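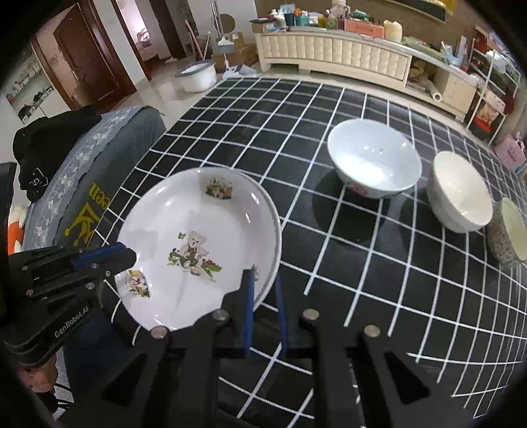
El plato del osito, los cuencos y las pinzas, en la mesa de casa 🐻🤖

Bueno, hilo de cacharreo, que lo tenía prometido desde marzo y al final lo abro hoy, 12 de julio de 2018, con un calor de morirse y la mesa llena de vajilla.

Para quien llegue nuevo: estoy montando en casa un brazo para recoger la mesa. Se llama Gostard (no preguntéis, el nombre salió de un error de teclado y se quedó). Coge platos y cuencos y los apila a un lado. O ese es el plan, vaya.

Antes de poner el brazo a hacer nada estoy haciendo los movimientos yo, con una pinza en cada mano. Parece una tontería hasta que intentas levantar un plato con dos dedos rectos y descubres lo mucho que trabaja tu muñeca sin avisarte.

La tela negra de cuadrícula blanca es el mejor invento de toda la temporada. Antes marcaba las posiciones con cinta de carrocero y cada vez que alguien merendaba en la mesa adiós marcas. Ahora apunto fila y columna en la libreta y a correr.

Consejo de amiga: planchadla por el revés y a temperatura baja. Yo la primera la planché por el derecho. Ya no tengo la primera.

Vamos con el plato, que es el protagonista y el que peor me lo hace pasar. Es llano, ancho, con la pared levantada, y el borde no deja meter un dedo por debajo si no lo inclinas antes. De frente con una sola pinza se me escapa casi siempre.

Lo que mejor me va de momento: una pinza por cada lado, las dos a la vez, y subir despacito. El problema es que Gostard tiene UN brazo. Detalle sin importancia jajaja

Así que estoy probando otra cosa: empujar el plato hasta que asome un poco por el canto de la mesa y pillarlo desde ahí, un dedo por arriba y otro por abajo. Funciona bastante bien. También he tenido que poner un cojín en el suelo.

Con los cuencos es otra vida. Un dedo dentro, otro fuera, cierras y arriba. El que más me gusta para practicar es el grande, el azulito casi blanco, porque tiene sitio de sobra para equivocarse.

El del interior verde pálido, el de las florecitas por fuera, es mi favorito de la casa y por eso mismo sale el último en las pruebas. Si hay que romper algo, que no sea ese.

Me preguntabais por las tiras azules de los dedos. En las pinzas de mano van por la cara interior y para el brazo quiero algo parecido. He probado goma de guante de fregar (mal, se arruga), funda de manillar de bici (regular) y silicona de molde de magdalenas (¡bien!, pero me he quedado sin molde).

Lo siguiente es hacer los dedos del brazo con la misma idea: varillaje con tornillos de pivote y dedos rectos que cierran casi juntos. Los primeros los imprimí macizos y pesaban una barbaridad, el servo de la muñeca sonaba como una cafetera. Les abrí huecos triangulares y mucho mejor.

Hablando de servos: los compré en Subramaniam, la tienda de componentes de mi barrio, marca Prarkura. Van finos, no me quejo, pero el conector viene al revés que en el dibujo de la caja. Comprobadlo con el polímetro antes de enchufar nada, que luego huele.

Medidas, que siempre me las pedís: el brazo estirado del todo llega a 706 mm. Me habría gustado más, pero con otro tramo la base se levanta de la mesa y ya me ha dado un susto.

Poleas de 40 dientes en el hombro y en el codo. Iba a poner unas más pequeñas y menos mal que no, la correa saltaba con el plato agarrado a medio camino.

El rodamiento de la base lo tengo apuntado como 3011 en mi lista, pero OJO, es el número de mi cajón, ninguna referencia comercial. Lo digo porque la última vez hubo quien se fue a la tienda a pedirlo así. Perdón otra vez 🙏

El control lo llevo con Handbridge, que es un programilla mío: lee la posición de cada articulación, la guarda y luego la repite. Está escrito fatal. Lo subiré cuando quite los comentarios con palabrotas.

Lo que todavía no sé resolver es el brillo. La vajilla es muy brillante por dentro y la webcam que tengo en el brazo ve cada reflejo como si fuera un objeto nuevo. Ayer Gostard intentó coger una luz del techo reflejada en un cuenco, con toda su buena voluntad, el pobre.

He probado a bajar la persiana y usar solo un flexo de lado, con un papel vegetal delante. Mejora, pero entonces las sombras de los cuencos se alargan por la cuadrícula y el programa se piensa que son más grandes. Sale una cosa y entra otra.

Si alguien ha peleado con vajilla brillante y visión, que me cuente. Me vale cualquier truco casero, lo de los polvos de talco ya me lo habéis dicho y no pienso comer sopa con talco.

Me he puesto una meta antes de enganchar la pinza definitiva: 100 agarres seguidos sin que se caiga nada, mezclando plato y cuencos. Los que se hacen con el cojín debajo también cuentan, que para eso es mi norma y mi mesa.

De sitio ando como siempre. La mesa está junto al sofá o asiento, así que cada vez que muevo el brazo hacia ese lado tengo que estar atenta a los cables, que les encanta hacer bucles justo donde no deben. Bridas, bridas y más bridas.

Por cierto, el osito de peto verde del plato se ha convertido en mi punto de referencia para centrar. Si la pinza baja y le tapa la cara, voy desviada. No es muy científico, pero lo vas corrigiendo a ojo rapidísimo.

Pendiente para la próxima tanda: imprimir otro juego de dedos un pelín más largos, cambiar el tornillo de la muñeca que se afloja solo y probar con vasos. Los vasos me dan pánico, los dejo para cuando tenga alguno de plástico.

Y pregunta para los que imprimís en casa: ¿relleno en panal o en rejilla para piezas que flexan de lado? Yo voy en rejilla por costumbre y una ya me ha crujido por la base del dedo.

Subo vídeo en cuanto Gostard coja el plato sin mi ayuda. Me voy a recoger la mesa, a mano, que hay que cenar.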